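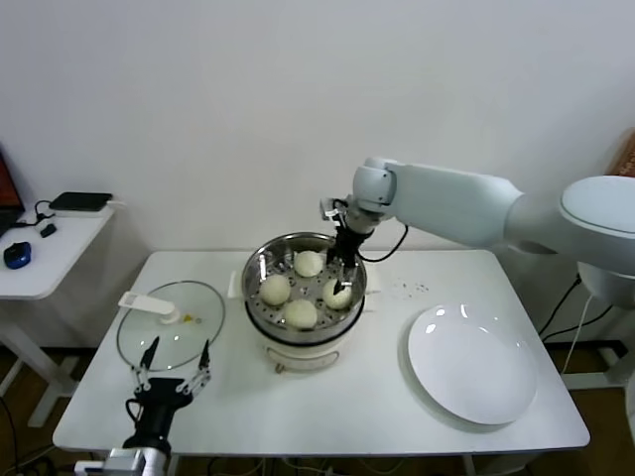
Figure 3. Layout of the serving table: lid to the left, steamer in the middle, plate to the right.

4.2 Moving the buns from basket to plate

Of all the stages in the study, serving was the one we most looked forward to writing up, and it gave us far more to think about than the dough did! A steamed bun is at its most delicate when it leaves the basket. The skin is thin and slightly tacky, the crumb has not yet settled, and a careless pinch leaves a dent that never quite fills out again.

We kept the layout in Figure 3 for the whole of the Nenthorpe series. Four buns go in the basket, one each at the back, front, left and right, so that the middle stays clear and the sides have room to swell without touching. In our early batches we tried six to a basket, and the skins tore wherever two buns had met. With four the tearing almost vanished - a delightful result for such a small change.

The lid is laid flat on the table before serving begins. We had first propped it against the steamer, where it dripped on to the base and once slid off altogether. The plate waits on the other side, large enough for the whole batch to sit without crowding.

Each bun was scored for dents, torn skin and flattening on the scale described in Section 3, with 100 standing for a bun with no visible marks. Scores were taken once the full batch was on the plate. Buns lifted low on their sides did best, and those taken from near the top did worst, which fits what Irnum found with softer rice cakes. We were also pleased to see how little the order of lifting mattered. Starting at the front or at the back gave much the same scores, in 11 batches out of 11.

One question remains open. Buns left in the basket with the heat off stuck more firmly to the perforated base, and we do not yet know how far this comes from the flour (Hattori, plain) and how far from the metal itself. A paper liner would hide the effect, so we left it out of this series and return to it in Section 5.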